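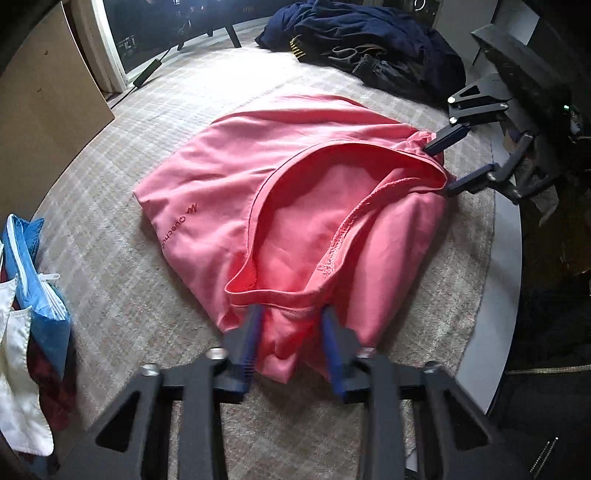 Attachment 1: pink Quechua garment on the round table, both grippers at the garment

Ticket 533 — Ustotstead bench, hand-held grippers, garment folding task
Opened 2024-11-19
Status: waiting on Plirno support

Hello all, and thank you for the quick reply to my last message, it was very kind of you to go through the logs so carefully.

We are still teaching the "turn and fold" task by hand, one gripper in each fist, and I'm afraid the trouble is much as before. When I close the left one on a soft flap like the bottom of this pink garment, the recorded finger opening lags behind my hand. The right one records nicely. Of the 94 demonstrations we saved with the Moodley profile, the replay lets go early on a good many, always on the left, and always with thin stretchy things. Thick trousers are fine!

Tried so far:
- Wiped the blue finger pads on both grippers and let them dry. No change.
- Ran the open-and-close calibration 2 times, slowly, as the Prondetau guide asks. Better for a few minutes, then it drifted again.
- Swapped the left and right cables at the hub. The fault stayed with the left gripper, so I think we can leave the cables alone.
- Took smaller pinches of cloth, near the stitched band. It helps a little, but it makes for rather fussy folding and I wouldn't want the robot to learn my fussing.

Not tried: going back to the April firmware. I'd sooner ask first — the clocks on the two grippers took me a whole afternoon to line up and I would be sorry to lose that.

Could you tell me whether the settings survive a step back? I'll keep the left gripper off new recordings until I hear from you.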